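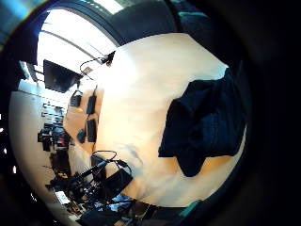
Most people meet their first working robot on a visit, and a good many of them come home a little puzzled. They had pictured something grand, and what they were shown was a person or a machine at a table, busy with a piece of cloth. If you take only one idea from this opening section, let it be that cloth is a hard thing to handle, and that a lab willing to show it to visitors is showing you its real work. Think of a dark navy cloth lying on a pale surface, with its soft folds and its uneven outline. You would pick it up without a thought! A program has to decide where the cloth ends, which ridge is a fold and which is a seam, and where a grip would do any good at all, and it has to do so again every time the cloth moves.

We will come back to that cloth several times in this chapter, so please keep it in mind. The chapter follows an open day at the Rivstead workshop, held one October, when the Oria project opened its doors to anyone in town who cared to look in. The guest book from that day has 106 names in it, some in very careful pencil. Visitors were taken through in small groups and were asked to do something you will also be asked to do, namely to watch one short task from start to finish before putting any questions. It sounds easy, but most of us start talking long before the task is done, and we miss the pauses, and the pauses are often where the interesting decisions are made.

You may wonder why a textbook would spend a whole chapter on a visit when there are motors and sensors to get through (they are coming in Chapter 7, I promise). My reason is that a demonstration is a kind of argument. The people giving it have chosen the task, the table, the light and the moment to begin, and a good visitor learns to notice those choices without being rude about them. The Oria group kept a record of 290 practice runs with cloth before the open day, and they were happy to let visitors leaf through it, failures and all. The Warneo showroom across town, which we visit in the second half of the chapter, went about things quite differently, and by then you should be able to say what the difference was.

Keep a notebook beside you as you read - a paper one is fine - and write down what you see before you write down what you think it means. A soft, fuzzy fleece gathered into slight folds over a wooden surface is something you can see. Whether the grip is a good one is something you will have to work out. 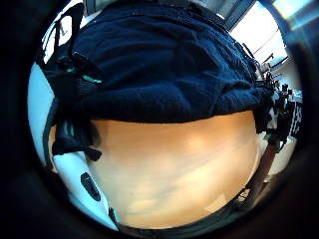 Before You Visit

Read the host's notice all the way through, and jot down the task you expect to be shown. Then write two questions that could be answered only by watching. "How much does it cost?" can be answered by mail. "What does it do when a corner slips?" can't, and that is the sort of question worth carrying across town in your pocket.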